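Flultik Wrist View: perception and motion planning software for wrist-camera workcells

Software > Manipulation > Wrist View, release 2

Wrist View is a software package for robot arms that carry a small camera close to the gripper. It takes the camera stream, separates the parts of the picture that belong to the arm from those that belong to the workspace, and passes a clean result to the motion planner. It is supplied by Flultik as a licensed download and runs on an ordinary industrial computer beside the robot controller.

A wrist camera sees the tool at very short range. The tool may take up a large share of every picture, and its shadow moves whenever the arm moves. Software written for fixed overhead cameras tends to report both as obstacles, and the planner then stops the arm or sends it on a needless detour.
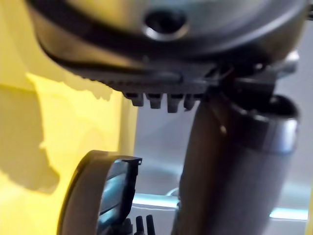
Text: Vira Moroz, Product Documentation
Published 2018-10-04

The package addresses the difficulty at the set-up stage. The operator moves the arm through a short sequence of poses while the software records which areas of the picture stay the same. These areas form the tool mask. Dark housings, brackets and rows of small teeth close to the lens are included in the mask even where they are out of focus. The operator may correct the outline by hand before it is saved.

Shadows are handled separately. A shadow cast on a plain coloured surface, such as a yellow wall, changes shape as the arm turns and cannot be masked in advance. Wrist View compares brightness and colour across successive pictures and marks the area as shadow when the colour of the surface is otherwise unchanged. Marked areas remain visible to the operator but are withheld from the obstacle map.

Main functions

Tool mask editor. Masks are stored by tool name and loaded when the tool is changed. A workcell may hold up to 41 masks.

Shadow filter. Three levels of strength are provided. The lowest is recommended for dark or patterned surfaces, where a strong filter may hide thin objects.

Close-range planner. The final part of each approach is planned at reduced speed, using the wrist camera alone. If the target is hidden by the tool, the planner holds the last confirmed position and requests a new viewing pose.

Session log. Each planned movement is saved together with the mask, the filter setting and the picture on which the decision was based. Logs may be exported for review on another computer.
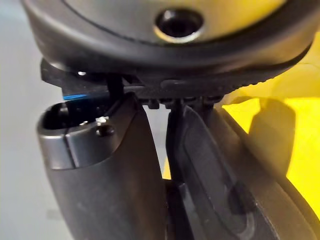 Rasmus Bite writes that his team would have preferred to see the mask editor offered as a separate licence, as their own planner was already in service when they began the trial. He adds that the session log was the part they used most, chiefly to settle whether a halted approach had been caused by the mask or by the filter.

A separate licence for the mask editor is now available and carries the order code 232. It includes the session log but not the close-range planner. Masks made with the separate editor can be opened in the full package without conversion.

Requirements and compatibility

The arm controller must accept position commands over a wired network connection. The camera must be fixed firmly to the wrist or gripper; a mask should be recorded again after any change to the mounting. Cameras with automatic exposure are supported, although fixed exposure gives steadier results with the shadow filter.

Wrist View does not replace the safety functions of the robot controller. Emergency stops, speed limits and guarded areas must be configured on the controller itself.

Ordering

Full package: order code 912
Mask editor with session log: order code 232
Delivery: download, with printed licence certificate on request
Updates: included until the end of the following July

Existing users of release 1 may transfer their masks but must record new shadow settings. Requests for trial licences should state the arm model, the camera model and the number of tools in use, and should be addressed to Laine Koppel, Licensing, at the Willorow office.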